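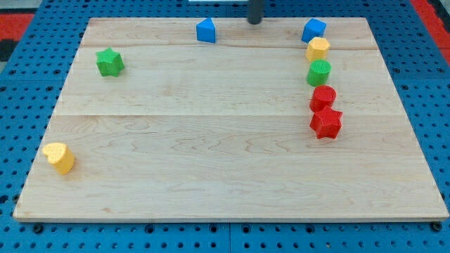

A reader in Escobedo wrote to say the Grasholm 7 was the wrong telescope to start with, and that any beginner would do better with binoculars and a star chart. I had the scope for most of a winter and don't agree, though I see the point about the mount.

The Grasholm is a tabletop reflector. Saturn's rings are clear in it, Jupiter's moons are easy, and the craters along the edge of the lunar shadow look very good. The Orion Nebula showed as a gray patch with some shape to it. Galaxies were faint smudges from my yard, and better from the dark site at Mostadow.

The mount is the weak part. It sticks when you push it slowly, then jumps past the target. Loosening the side bolt a quarter turn helped — not enough at high power. Expect the view to shake after every touch of the focus knob.

I paid $424. The Berka costs less and has a smoother base, but the finder on mine would not hold its setting. The Grasholm's finder stayed put all season.

Two eyepieces come in the box. The 9 mm is soft at the edges, so plan on replacing it. The long one is fine.

7 out of 10. I would buy it again and build a heavier base.

5 March 2023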